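Learning to crochet at the slow end of the table

Wednesday, September 20, 2023

I had promised myself I wouldn't take up anything new until the hall was painted. The hall is still two different whites and I've joined the crochet evening at Mudden, so there we are. It's upstairs over the old seed merchant's, bring your own hook, tea in the urn, and you pay into a biscuit tin on your way out.

I'd tried before, from a library book, back in February. I got as far as a chain and then a sort of stiff little tongue that curled up on itself, and I put the whole lot in a drawer. What I needed (of course!) was someone leaning over to tell me I was strangling the wool.
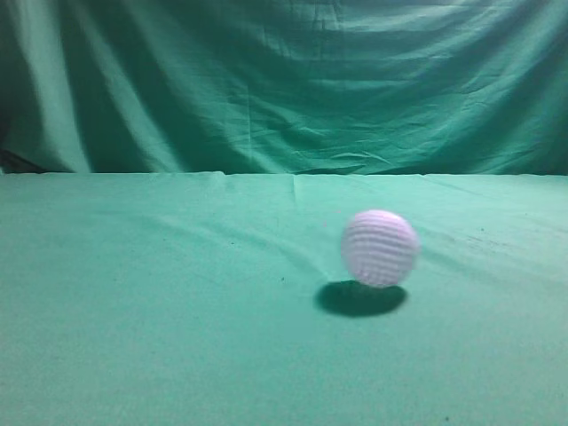
Lutfa Chowdhury did exactly that in my first ten minutes. She had me hold the yarn over one finger and let it run, and by the end of the evening I could go round and round without losing a stitch, or at least without losing many. I came home with a flat circle that wanted to be a hat for an egg, and I was ridiculously pleased with it.

Then I went a bit mad and ordered 11 balls of cotton from Starwood, which is over twice what any sane beginner would buy. They do split if your hook is too pointy, so I wouldn't start on them, but the colours are lovely — there's a mustard I keep getting out just to look at.

My one real worry was counting. I lose my place every time somebody speaks to me, and at Mudden somebody is always speaking to you.

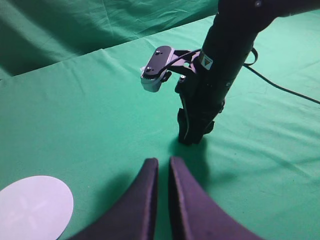 Rin Ebihara reckons you should put a scrap of different wool in the first stitch of every round and stop counting altogether, and that anyone who claims to do it in their head is fibbing. I've done it ever since with bits of old blue sock yarn and I've only had to unpick twice.

Next on the list is a blanket for my sister's baby, plain squares, nothing clever. I've done two and they're nearly the same size if you pull one of them.
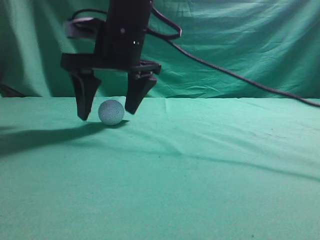

If you fancy coming along

Turn up any time after tea, the side door sticks so give it a shove. There are spare hooks in the jar on the windowsill. Wear something warm, because the radiator up there has a mind of its own, and don't sit in the chair by the urn unless you want to be pouring all night.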